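Birnolgate shared workshop, build tickets
Ticket 70: Left arm drops the small cup when nesting
Opened by: Yu-ting Kuo
Opened: 8/19/22
Project: Prallenness (two-arm table build)
Status: open, much happier than it was

What happens
The job is to stack three plastic cups, small into middle, middle into large. The right arm does its share beautifully now. The left arm goes for the light blue cup, closes, lifts, and lets it slip out sideways before it gets over the green one. I ran it 20 times last night and the blue cup made it 4 times. The pink one never slips, and it's the biggest of the lot!

What I've tried
Swapped the left and right finger sets over. No change, so the prints are fine (phew, they take ages).
Slowed the lift right down. A bit better, still drops.
Checked the servo horn on the left wrist. The screw was loose, my fault, tightened it. Better again, but the cup still twists as it comes up.
Turned the squeeze up to 70 per cent. Don't do this. It pops the cup straight out towards the wall like a pip.

Reply from Thérèse Lapointe
Great write-up. Could you look at the closing height? On my Gesero build at home I had the same twist, and the fingers were closing just under the rim where the cup flares out. They slide up the slope and lose it. Try going lower, near the base, and come in flatter. Also, is your left arm still on the old Lau power board? Mine sagged whenever both arms moved together and the grip went soft for a moment.

Reply from Yu-ting Kuo
Ooh, yes to both! Still on the Lau board, and I was closing far too high. Dropped the closing height by 30 mm and had the right arm hold still while the left one lifts. It's a different machine. The blue cup came up straight and went into the green one first go, and I may have shouted.

It still misses if the cup starts with a lean on it. The fingers bend round it nicely, they're lovely and springy with those ribs, but the cup stays crooked and then catches on the green rim on the way in. I'm thinking of a little nudge before the grab to stand it up properly, or else tilting the wrist to match. The nudge sounds easier, so I'll write that one first.

Reply from Thérèse Lapointe
Nudge first, definitely. Keep it slow and keep the fingers open wide so you don't clip the middle cup. I've a spare power board you can have in September once mine is rewired.

Reply from Yu-ting Kuo
Yes please to the board! Leaving this open until the nudge is in. Start layout for the next runs is blue at the back near the wall, green in the middle, pink furthest forward on the right, left arm waiting up beside the blue cup with its fingers a little open. 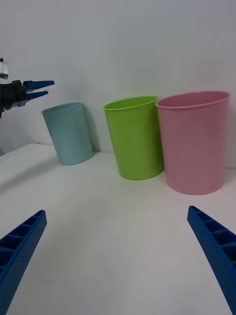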